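3.2 Warum wir beim Kochplan aufgeben (und wann) 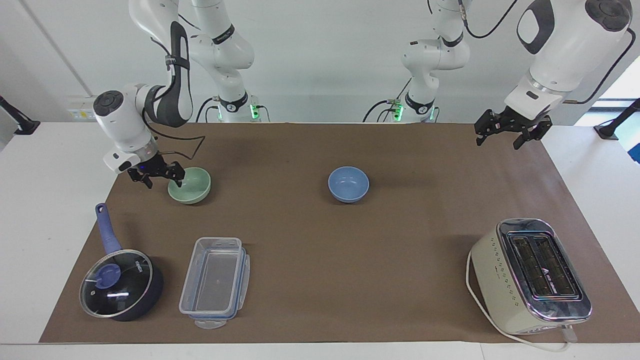
Abb. 4: Arbeitsfläche mit zwei weißen Roboterarmen, brauner Matte und blassgrüner Schale.

Ich gebe es gleich zu: Diesen Abschnitt habe ich mit vollem Bauch und schlechtem Gewissen geschrieben. Eigentlich wollte ich nur wissen, wie lange Haushalte einen Wochenplan fürs Abendessen durchhalten, und hatte mir dafür selbst einen an den Kühlschrank gehängt. Nach 21 Tagen hing da immer noch derselbe Zettel, und wir aßen zum wiederholten Mal Brot mit Käse. So viel zur teilnehmenden Beobachtung!

Zum Glück waren unsere Haushalte in Nanduvdale zäher als ich. Mitgemacht haben 80, und jeder bekam ein Küchenheft, in das abends eingetragen wurde, was geplant war und was dann wirklich auf den Tisch kam. Chunhua Liao hat die Hefte im April eingesammelt und abgetippt (samt Soßenflecken, für die wir leider keine Variable hatten). Vollständig ausgefüllt waren 40 davon, und nur mit denen rechne ich hier weiter. Die übrigen lese ich trotzdem gern, weil am Rand oft die besseren Sachen stehen: »Linsen vergessen einzuweichen, Pizza« zum Beispiel.

Als Abbruch zähle ich es, wenn an vier Abenden hintereinander etwas anderes gegessen wurde als geplant. Über die Grenze haben Damian Bühler und ich lange gestritten. Er wollte sie strenger, ich fand das unfair gegenüber allen, die einfach mal bei den Schwiegereltern eingeladen sind. Getauschte Tage gelten bei uns deshalb als eingehalten, solange das Gericht noch in derselben Woche gekocht wurde.

Was mir beim Lesen sofort auffiel: Am Kochen selbst scheitert es selten. Viel öfter steht da, dass eine Zutat fehlte oder dass am Vorabend so viel übrig geblieben war, dass niemand noch einmal den Herd anwerfen wollte. Ximeng Duan nennt das den Resteeffekt, und ich habe das Wort dankbar übernommen. Wer von vornherein einen Resteabend einträgt, blieb nach meinem Eindruck länger dabei, aber das ist vorerst wirklich nur ein Eindruck. Die Auswertung dazu kommt in Abschnitt 3.3, zusammen mit den Einkaufszetteln, die Yiran Zheng gerade noch nach Warengruppen sortiert.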